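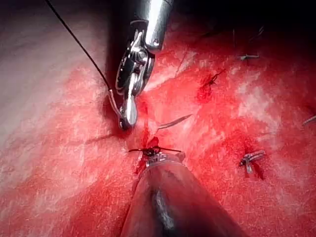 Korkari 2 suturing model, reviewed after a season in our lab

I work in a small group which studies how to teach suturing to a surgical robot by imitation learning. For us the choice of model is important. We have two instruments, one small camera, and a policy network that must decide from the picture what to do with the next stitch. Until last winter we used our own recordings and a network written by a student who has now left. In April we moved to Korkari 2, the pretrained model released by the group at Vikamthorpe, and I want to write down how it was for us, for people who are thinking about the same step.

What you get

The download contains the weights, a training script for fine-tuning, and a set of 3,000 labeled stitches recorded with wrist cameras. Each stitch is divided into phases: take the needle, enter, exit, pull the thread, tie. The method behind it is not complicated to explain. The network does not predict single motions of the joints. It predicts a short piece of the trajectory relative to the tip of the instrument, and a second, smaller network says which phase is running now. The authors argue that this relative description is why the model can be moved to another robot. After our tests I mostly agree with them.

Installation

It took me two days, and one of them was my own fault, as I had an old driver. The manual is good on fine-tuning and very thin on calibration. If your camera sits at another angle than theirs, you have to find the correct offset yourself, and the script gives no warning when the value is wrong. It simply works badly. My colleague Rafsan Selvanayagam wrote a small check for this, which compares the predicted tip position with the one from the kinematics. I would like to see something similar in the official package.

How it performs

We fine-tuned with 40 of our own demonstrations and then compared it with our old network on the same task, a row of interrupted stitches. The clearest difference was in the handover of the needle. Our old policy often closed the jaws too early and then pushed against the needle body. Korkari 2 waits. It comes near, makes a small correction, and only then takes hold. When you watch it for the first time you think it has stopped, but this little pause is in the demonstrations too, and I believe the surgeons who recorded them do the same thing without noticing.

The needle exit is the hard moment in this work. Just a small silver curve stands out from the tissue, everything shines, and the instrument throws its own shadow right beside the place you need to see. A lower instrument close to the lens is out of focus and covers a large part of the view. I expected the model to fail here, and sometimes it does. With strong reflections on the surface it can take a bright line for metal. Still, it recovered from many of these errors by itself by backing off and trying again, something our old network never learned.

Blood is handled better than I feared. A dark thread on a dark red area is difficult also for me on the monitor, and the phase network stays surprisingly calm there. In the shadowed corners, far from the light, it becomes unsure and its phase label begins to jump. We solved this partly by changing the brightness at random during the fine-tuning.

Tying is the weakest part. The loops are fine, but the tension is not learned well, because the model sees only pictures and no forces. Some knots were too loose and we had to tie them again by teleoperation. If tying is the main subject of your research, I would wait for the next version.

Compared with others

The only other model we tested seriously was Prado. It is faster and its code is cleaner, but it needs a fixed overhead camera and it lost the thread as soon as an instrument passed in front. We also looked at the Dumach toolkit, which is good for planning and offers little for learning, so it is not really a competitor.

Small complaints

The phase labels in the data set are not consistent between operators. One person marks the exit when the tip becomes visible, another when the jaws touch it. Please check this before you train. The logging also fills the disk very quickly – switch off the raw video if you do not need it. Questions on the mailing list were answered politely, but slowly.

My rating

I give it 4 out of 5. The missing point is for the calibration chapter and for the knots. It remains a research tool and should be judged as one, with a trained person at the console the whole time. For our group it saved months of recording, and we will keep it for the next study, where we want to add a force signal to the tying phase.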